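4.2 Remplir le panier Lykkegaard

1. Posez le panier rond à plat, ouverture vers le haut. La précision a été demandée.
2. Triez par couleur. Le rouge voyage seul - il a déjà rosi assez de chemises.
3. Déposez le linge sans le plier et arrêtez-vous 5 cm sous le bord.

Attention : ne tassez pas avec le pied. 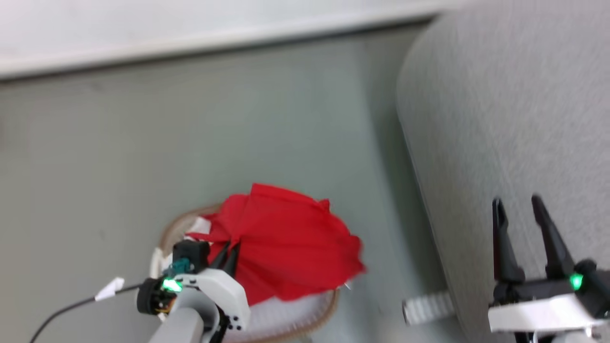

Faut-il plier le linge avant de le mettre au panier ?
Le pliage attend la sortie de la machine ; avant, c'est du zèle.

4. Videz les poches. Un mouchoir en papier oublié se retrouve partout, y compris la semaine suivante.

Note : pour l'entretien du panier, voir page 59.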